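[catgate-planning] Re: Draft equipment line for the Catgate packing bench

From: Lærke Oddsson
To: catgate-planning
Date: 2025-11-25
In reply to: Britt-Marie Grønli

Britt-Marie, thanks for getting the draft out before the cut-off. I've read it twice and I still can't sign the equipment line as it stands. My comments are under yours, and then the longer grumble for anyone who has the stamina.

> The proposal is to buy 2 Ilham arms from Thorlacius for the
> packing bench, with grippers, wrist cameras and the first year
> of support. Thorlacius have given us a bundle price that holds
> until the end of January. I'd like to have agreement from the
> list well before then so we don't lose it.

I've never met a bundle price that didn't hold until the end of some month. If they want the sale in January they will want it in the month after too. Please don't let the date do our thinking for us.

> The bench handles 200 cartons on an ordinary shift. If the arms
> take over opening, turning and setting down the cartons, the
> people on the bench can stay on filling and checking, and we
> recover the cost well inside the life of the equipment.

Opening, turning and setting down are three different jobs, and the draft prices them as one. Turning a closed carton over is dull and I can believe an arm will do it. Opening one is another matter. Our cartons arrive with flaps that have been folded the wrong way, or torn along the top, or have a bit of the edge missing. You or I don't even notice. We stick a thumb in and pull.

> Setup is included in the bundle. After that the running cost is
> small, mostly power and the occasional spare.

"The occasional spare" is carrying a lot of weight in that sentence. See further down.

> I don't think we need a longer trial. We've seen enough to know
> that the arms can handle cardboard.

I don't agree that we have, and I'd like to say why at more length than fits between your lines. 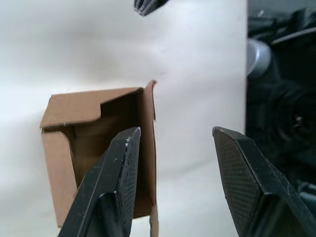

Lærke Oddsson
Equipment planning, Sketbridge

I'll start with what I'm not saying. I'm not against buying arms for the packing bench. I was the one who asked for the line to be put in the plan in the first place, and I got a fair bit of teasing for it. I also don't think Thorlacius are selling us something that doesn't exist. The Ilham is a decent machine as far as I can judge.

What bothers me is that we are about to budget for the cardboard in the brochure. Cardboard in the brochure is square and has four flaps that all stand up like soldiers. Ours has been through a depot. The flaps have steps and notches in them, the corners are soft, and when you cut the tape you quite often take some of the box with it. A finger with a pointed tip has to go inside, against one wall, without pushing the whole carton away along the bench, and the wall it's aiming at might be folded over or leaning out. I want to see that priced as its own task, with its own failure rate, before I see a payback figure with "opening" in it.

I asked Thorlacius in writing what happens when a grip fails. The reply said the operator "intervenes". Fine, but then the operator is standing next to the arm, and the draft has that same person down as filling and checking. We can't spend the same hour in both columns. Britt-Marie, I know you know this, and I suspect the spreadsheet template did it to you, because it has one cell for labour saved and no cell for labour spent watching.

Then there's grip force. Squeeze a light carton hard enough that it can't slip and you crease the face. Squeeze it gently and it turns in the fingers when you tilt it. For a good box there's a comfortable gap between those two. With a box that has a split running down it, I doubt there is much of a gap at all, and the split ones are exactly what comes in when the weather has been wet. Someone at the supplier end will say that can be tuned. I'm sure it can. I'd like to know who does the tuning, how long it takes and whether it has to be done again each time purchasing finds us a cheaper carton. They found us one last winter, you'll remember, and the tape wouldn't stick to it.

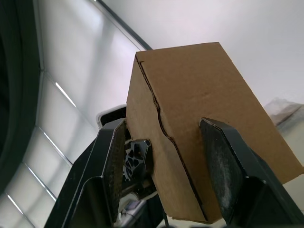 What's missing from the line

I went through the draft with a pencil and these are the things I couldn't find. Some of them may be hidden in the bundle. If so, I'd like them pulled out and shown.

Finger pads. They rub on cardboard all day and cardboard is nasty stuff, dusty and much more abrasive than it looks. The black pads go whitish and scratched where they touch. Thorlacius list a replacement set at $106, and they recommend an inspection every 350 hours of running. They don't say how many inspections end in a new set. I've asked and been told it "varies with application". Our application is corrugated board and nothing else, so somebody must be able to have a guess.

Dust. It gets on the fingers and it gets into anything with teeth or a rail on it. There is no cleaning time anywhere in the draft. I don't want a grand maintenance program, I want ten minutes a shift written down and paid for.

Cables. Every quote I've seen shows the arm as a clean shape with nothing coming out of it. On the bench there are cables for power, cables for cameras, clamps for the cables and then a bit of tape because the clamp was in the wrong spot. We need a sparky for a day at least, and we need the bench to be the right bench. Ours has a join across the top. Does a gripper that comes down flat on the surface care about a join? I have no idea, and neither does the draft.

Light. The bench area at Sketbridge gets low sun in the morning through the roller door. Cameras that behave well under plain overhead lighting may sulk in that. Either we budget for a blind or we find out afterwards.

Training. Setup in the bundle covers the supplier's person coming to us. It doesn't cover ours being off the bench to learn from them, and we have two people on that bench who will need to know the thing properly, plus relief.

Space. Two arms reaching into the same box need room around them, and people still need to get at the table. The floor plan attached to the draft is the old one, from before the racking was moved. Could whoever has the new one please post it?

None of these is frightening taken alone. Put together I think they push the payback out by long enough that the January price stops mattering. I haven't put a figure on that since I would be making it up, and there's enough of that in this line already.

My proposal, for what it's worth. We take the purchase out of this round and put in a hire, one bench, both arms, with our own cartons off our own pallets, the ugly ones included. We write down before it starts what counts as a carton done. Mine would be: open, turned the right way, set down where a person can reach it, no help given. If it had help, it goes in a separate tally and we record how long the help took. Britt-Marie's version of success may be kinder than mine and I'm willing to haggle, but we should haggle first and run it second.

If Thorlacius won't hire, that tells us something too. They did hire to others at one stage, or so I was told at the trade day, though I couldn't get a price out of the man and he had a train to catch.

I'd be glad to be wrong about all this.

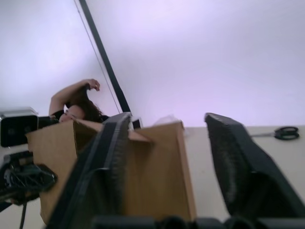
Lærke Oddsson

PS. Three people have rung me since I circulated the above in draft, so I may as well answer here where everyone can see it.

Yes, I do think the people on the bench should be asked, and before the next version goes out. They know which cartons misbehave. They also know what lives on that table at any given moment: scissors, tape, scraps of plastic, someone's tea. We clear the bench for visitors, and then we work on it the way we work on it. I'd want the hire done on the bench in its ordinary state, with scissors left lying where people leave them, and I'd want somebody to tell me whether we're allowed to be reaching across while the arms are live. If the answer is no, the layout changes, and so does the cost.

On whether one arm would do: possibly. The draft says two because one holds and one folds, which makes sense to me for opening. For turning alone I'd want to hear why a single arm and a stop screwed to the table couldn't manage it.

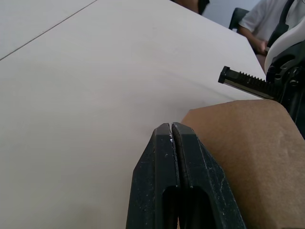

A stop is a bit of timber and a few screws, and it would come out of petty cash. I'm half serious. If opening turns out to be too hard and turning is all we get, we may find we have bought a second arm to do the work of a batten, and I would sooner have that argument now than at the year-end review.

On the support contract, I've only seen the first page. It says response is "next working day" but I can't see whether that's a person on site or a person on the phone. Britt-Marie, could you post the rest? Also the page with the exclusions, which I gather exists.

Last one. Someone asked if we could put the flat sheets through the same bench, the loose dividers and pads, and count that towards the saving. Please, no. A flat sheet lying on a smooth table is about the worst thing you could ask two fingers to pick up, and we haven't done the boxes yet. Leave it out of the sums. If it works one day we can all be pleased.

I'm away from my desk until after lunch tomorrow but will read everything that's posted. Could replies go to the list please and not just to me, and could the new floor plan come as a PDF this time.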